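Hindemby Open Day Guide
Section 6: Setting up the kitchen demo

I wrote this section after our June open day, when I ran the kitchen bench at the Wadero unit from opening until we locked up. It assumes you've already done Section 5 (arm bolted down, controller on, stop button tested). If you haven't, go back and do that first, please! Visitors love the kitchen bench more than anything else we put out, and they will be leaning over the rope before you've got your tabard on.

The demo itself is a cheese sandwich going into a microwave and coming out again. It sounds like nothing much, but you've got a door, a soft thing on a plate, two knobs and a button, and all of those have caught us out at one time or another.

What you need on the bench

The Dudás arm with the soft finger pads fitted (the hard ones skid on the plates)
The small microwave with the two knobs
One plate per run, plus a spare
Sliced white bread and sliced cheese
A damp cloth and a dry cloth
The laptop with Vuvbridge open and the file "kitchen_52" loaded

Don't be tempted by kitchen_51. It's the same routine with the old shelf height in it, and it will try to put the plate through the bottom of the oven.

6.1 Getting the bench ready

1. Wipe the worktop and dry it properly. Crumbs under the microwave feet are enough to tilt it, and I've spent a very dull half hour finding that out.

2. Slide the microwave up to the two tape marks and push the bench mat out of the way. Leave plenty of clear worktop on the side the door opens to.

3. Swing the door as far open as it will go. It has to be fully open. A half-open door looks fine to you and me, but the arm comes in from the side and will clip it.

4. Check that the glass turntable is sitting level. Give it a little push with one finger, and if it rocks, lift it out and seat it again.

5. In Vuvbridge, press Find Bench and wait for the green bar. If you get an amber bar, somebody has nudged the microwave, so go back to step 2.

Note: the overhead lights on the visitor side make a nasty glare on the worktop. I turn off the row nearest the window. If you forget, Find Bench takes ages and you end up making small talk with a crowd of people in anoraks.

6.2 Loading the sandwich

For the first run of the day I load by hand, so I can check where everything sits before I let the arm have a go.

1. Put one slice of bread on the plate, lay the cheese on it and put the second slice on top. Don't press it down. The top slice can sit a bit skew-whiff and the routine copes perfectly well.

2. Set the plate on the turntable. Near enough to the middle will do, but the rim of the plate mustn't touch the walls.

3. Keep your hands well out of the way and press Check Load on the laptop.
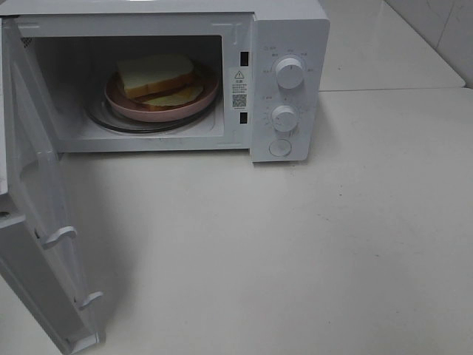 Plate loaded on the turntable, door wide open.

4. If Vuvbridge draws its outline around the plate, you're in business. If it draws it around the turntable instead (it does like a nice round edge), move the plate slightly and press Check Load again.

5. Take the plate out, put it on the pick-up spot and press Run. From here the arm does the loading.

I use a pink plate whenever I can get my hands on one. The inside of the oven is white, and so is the bread, more or less, and the pink gives the software something to get its teeth into. It's also much easier for the children at the back to follow.

6.3 Closing the door and heating

CAUTION: only one person works the laptop, and that person has the stop button within reach. Visitors stay behind the rope. I know it's hard to say no to a keen eight-year-old, but they can press Run from the tablet on the rope side once you've given the nod.

1. Wait for the arm to move back to its rest position, then press Close Door. It pushes near the outer edge, quite slowly, and there are two hooks on the door that have to find their slots. Listen for the click.

2. No click? Press Stop, push the door home yourself and carry on. We had this a fair few times in the afternoon and people were very nice about it.

3. Turn the knobs by hand. There is a knob-turning routine, and I'm rather fond of it, but it's slow and it lost its place twice in front of a full room. Save it for a quiet spell.

4. Stay with the oven until the timer has finished.

CAUTION: never start the microwave empty, even for a quick pretend run. If you only want to show the movements, unplug it at the wall.

6.4 Taking it out again

1. Open the door by hand and let it swing right round, same as in 6.1.

2. Press Unload and stand back. The arm sets the plate down on the pick-up spot.

3. Check the plate with the back of your hand before anyone goes near it. The sandwiches aren't for eating, however good they smell. The pads have been all over the plates, and there's a perfectly decent tea urn by the door.

4. Wipe the turntable if any cheese has gone astray, press Reset and start again from 6.2.

If the counter in the corner of the Vuvbridge window reaches 182, swap the finger pads before the next run. They go shiny and start letting go of things. Spare pads are in the drawer under the laptop, in the tin marked BISCUITS, and the small screwdriver should be in there with them. Put it back when you've finished!

For packing away, see Section 7.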